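# Chapter 7: The Plate Problem

Every student team that has passed through the Plalton robotics course has asked, usually in the first week, whether it could please do something harder than dishes. By February they have stopped asking.

A dish rack is a fair judge. It does not care how elegant your code is. It has slots, and a plate is either in one or it isn't. Better still, everybody in the class has loaded one by hand, so everybody arrives with strong opinions and no idea how they do it.

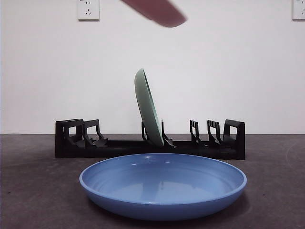

**Figure 7.1** A green plate leaning in the rack, with a blue bowl in front.

Look at the lean of the plate before you read further. When you wrote your plan in Chapter 6, you very likely drew your plates perfectly vertical. Erase them and draw them again, tilted.

Team Trerkinon, whose project we follow in this chapter, logged 147 attempts before changing a single line of the grasping code. Their adviser, Efthymia Tzanetos, insisted on it. The team insisted on other things, at length, and lost. Their log is reprinted in Appendix C, spelling intact.

The first lesson in it concerns overlap. Plates that lie partly on top of one another have to be taken in some order, and the order matters a good deal more than the team's first plan (“nearest one, go”) allowed.
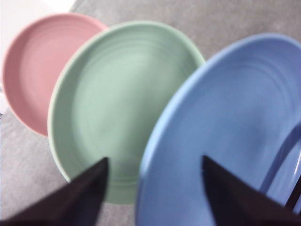 The team's second plan was to take the top plate first, a discovery they announced with some ceremony. It does raise a real question, though - how does the program know which plate is on top? Section 7.2 gives two methods, one slow and one wrong 10 times in the log. 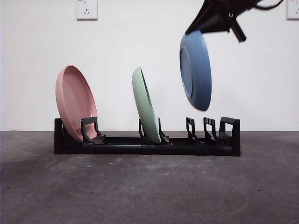
**Figure 7.2** Pink and green plates in the rack, blue plate in the gripper.

Before starting Section 7.1, write down the steps you would use to put one plate in one slot. Keep the page. You will need it for Exercise 4, and you will not enjoy it.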